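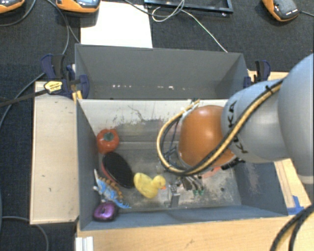 Fig. 1. KUKA arm with gripper lowered into the front bin; second bin behind.

Unit 4. Comparing grippers in bin picking
Notes prepared by Eilif Kvam

4.1 Purpose
The lab compares two grippers on the same arm, Condgate and Utow. The arm, bins and controller settings stay fixed. Only the gripper and its tool definition change between series.

4.2 Object set
Objects are chosen to differ in shape and surface. The plush duck gives under pressure. The toy dinosaur has spines and plates that offer many small contact points, few of them opposed. The shiny purple object by the corner is rounded and reflective, which matters for the depth camera as well as the fingers. Record the starting layout before each series.

4.3 Terms
Attempt: one descent into the bin, one close command, one lift.
Pick: an attempt that ends with the object held at the transfer height for 15 seconds.
Drop: contact made and lift started, object lost before transfer.
Miss: fingers close with no object between them.

A double pick (two objects lifted together) is logged as a pick with the flag D. Do not split it into two attempts.

4.4 Data from the Flakside runs
Condgate: 803 attempts, 777 picks
Utow: 400 attempts, picks not yet released

The series are of unequal length. Compare rates, never raw totals, and state the number of attempts beside every rate. The Condgate rate is 96.8 percent.

4.5 Wall and corner cases
An object against a side wall can be reached by fewer approach angles. Tag these attempts W. Tag corner attempts C. Timo Brinkmann's planner rejects any pose where a finger would come within the wall margin, so a rejected pose is logged separately and is not a miss.

4.6 Hoses
Check hose slack at full wrist rotation, both directions, after every gripper change. A tight hose shifts the force reading at the wrist. Re-zero the sensor with the gripper open and clear of the bin.

4.7 To hand in
Table of rates by object and tag
Log file, unedited
One paragraph on the most frequent type of drop

Reading for next time: Kvam, section on finger compliance.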